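Packaging Is Part of the Household: The Case for Keeping Small Things in Their Bags

The Saavedra Center for Home Practice receives more questions about small objects than about any other subject. Members seldom write to ask where a sofa should go. They write about batteries, toy food, spare cables, sewing clips and the many light items that belong to no room in particular. In June the Center revised its guidance on these items, and the revision has drawn some disagreement. This essay sets out the reasoning behind it and the writer's own view, which goes somewhat further than the guidance does.

The position is simple to state. A household should keep resealable packaging when it is sound, should store small goods in it, and should stop treating the move from packet to decorative container as a necessary step in tidying.

The habit of decanting

For a number of years, advice on home organization has favored decanting. Goods are taken out of the packages in which they were sold and placed in matching jars, tins or baskets. The result is pleasing on a shelf. In the pantry, where flour and rice are used daily and recognized at a glance, the practice does little harm.

It serves small household goods poorly. A packet carries information that its contents do not. It gives the size, the type, the instructions and often the warnings. Once the packet has gone into the recycling, a family is left with a dish of items that only one person can identify, and that person is not always at home. The Center's help desk regularly hears from members who hold three kinds of button cell in one bowl and cannot say which belongs to the kitchen scale.

There is also the matter of cost. Container systems are sold in sets, and sets encourage their owners to fill them. The Pliso range, which many of our members own and like, comes in a set of 15 lidded boxes. It is a good product. The difficulty is that a household with a real need for four boxes will find something to put in the other eleven, and objects that ought to have been given away are granted a lid and a place on the shelf.

The sorting surface

The guidance recommends that sorting be done on a bed or on a blanket spread over the floor, and this is the part of it that has been accepted most readily. Cloth is quiet. Small round objects do not travel far on it. At the end of the session the corners can be gathered and whatever remains can be carried away together.

Some members have objected that a patterned blanket makes small things hard to see. The writer has sympathy with this, though a family will generally use the blanket it has. A busy print slows the eye slightly, and a slower sort is often a more careful one. Those who find it tiring may turn the blanket over if the reverse is plain.

What matters more is that the surface should hold mixed goods without apology. Toys and electrical items share most homes with children in them, and they drift into the same drawers. It is a mistake to insist on sorting one kind of object at a time. A single spread, with everything on view, shows a household what it owns and in what company those things have been living. 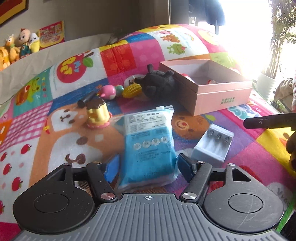

What the zipper does

A clear bag with a slider has three qualities that a tin does not possess. Its contents can be seen from outside. Its label remains attached. It becomes flatter as its contents are used, so that a shelf of half-empty bags takes up less room than a shelf of half-empty tins.

Critics of the practice point out that such bags wrinkle, that they catch the light and that a row of them has no beauty. All of this is true. The small print on a packet may also be very hard to read, and an older member of the household may need a magnifier or a second label in thick marker. The Center advises adding that second label on the day the packet comes home. It should name the contents in the words the family uses, which may differ from the words on the packet.

Bags should be stood upright in a shallow drawer or open box, with the sliders along the top, in the manner of cards in a file. Laid flat in a pile, they are quickly forgotten. A bag whose slider no longer closes should be discarded, and the Center does not recommend mending one with tape.

Chargers and loose batteries

The writer would make one firm rule where the guidance offers only a suggestion. A battery charger should have a fixed place, and that place should not be the toy box. Loose batteries should be kept in a proper holder or in their original packet, away from coins and other metal objects, and out of the reach of young children. Button cells call for particular care, for they are dangerous if swallowed. On this point appearance should carry no weight at all.

Families sometimes reply that the charger is kept near the toys so that the toys may be kept running. The arrangement is understandable. A high shelf in the same room meets the need equally well.

Toys that resemble food

A longer passage is owed to toy food, on which the Center received 180 letters after the revised guidance appeared. Plastic corn, small puddings, fruit and cakes are among the most durable toys a child will own. They outlast interest in them by years, and parents find them unusually difficult to part with.

The guidance proposes that they be kept together in one open box. Hortensia Arancibia, whose Wurkimley lectures shaped much of our thinking on children's rooms, argued against lids for this class of toy, on the ground that a child will use what is in sight and will neglect what is closed. The writer agrees. A strong gift box or shoebox will serve, and the lettering on the front need not be covered. Children learn to know a box by its color well before they can read it.

It follows that the rule on packaging has a limit. Toys should come out of their packets, and should stay out. Batteries, clips, fuses and refills should remain in theirs. The distinction rests on use: a toy is handled for its own sake, while a refill is wanted only when something else has run down.

The question of appearance

The strongest objection to this view came from Binura, a firm that designs storage for rented apartments and that has advised the Center for several years. Its designers maintain that people look after a home more willingly when it pleases them, and that a drawer of printed packets will discourage the very habit we hope to build. The argument deserves respect. A good deal of domestic order is kept up through pride.

The writer's answer is that a closed drawer need please no visitor. Open shelves may be arranged for the eye, and matching containers may be bought for them within reason. Behind a drawer front, the test should be whether any member of the household can find the right item in 2 minutes and return it without instruction. Printed packets pass that test more often than handsome tins do.

The revised guidance will stand for the coming year. Members who have tried both methods in the same home are invited to write to the Center, and accounts from households that share a room between children and household supplies would be especially welcome.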